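How to Set Up a Card Table for Hold 'Em Without Losing Your Friends

Start with the deck. Count it. I once dealt most of an evening in Riravdale before Murray Rutherford pointed out that the seven of clubs was under the fruit bowl, and he has been insufferable ever since.

Check the backs next. A lattice pattern that runs all the way to the edge looks handsome, but it will tattle on you if you deal sloppily: tip the card a little as it leaves your hand and the next player gets a free peek at the face. Keep the deck low and slide the cards across the table. If one flips over, finish the deal, then swap it out according to whatever rule you agreed on beforehand. You did agree on a rule.

Lay the mat where everybody can reach the middle. A small round one with five card boxes printed across it is plenty. The first three boxes are for the flop, the fourth for the turn, the fifth for the river. The suits printed in the boxes mean nothing, and you will have to say so to at least one adult.

Park the chip case at a back corner with the lid open. One person is the bank. Sort the chips by color, write down what each color is worth, and leave the paper in plain sight. Play money can stay off the mat until someone buys in. Keep it away from the drinks too, as it's only paper.

Put out the dealer button and move it one seat to the left after every hand. People forget. The person who benefits from forgetting will forget hardest.

Keep the card box within reach so the deck has somewhere to go at the end. We play 90 minutes, then count up, and whoever is losing asks for one more hand.

Cards and box, then the mat and chips: 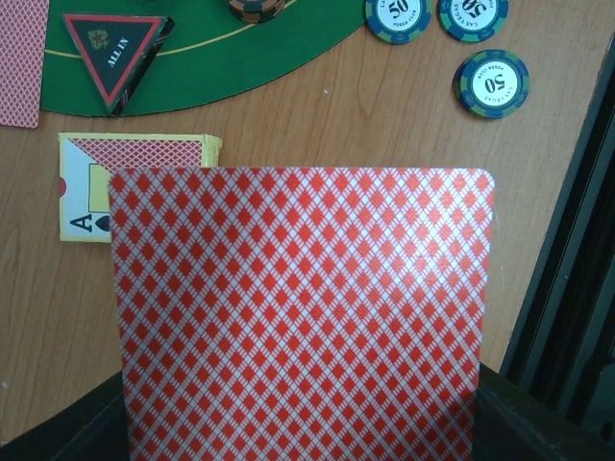
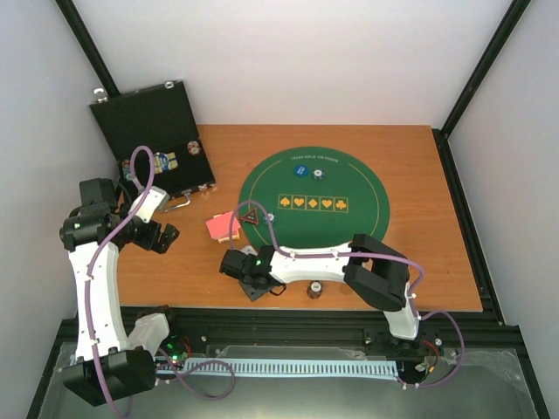

Comments

Grethe Eskildsen
We leave the flop in the first three boxes too, but my father always burned a card before the flop, another before the turn and one more before the river, and you skipped that completely. Where do you put the burn cards on a mat that small? Ours go under a spare chip off to the side, and they still end up in somebody's lap.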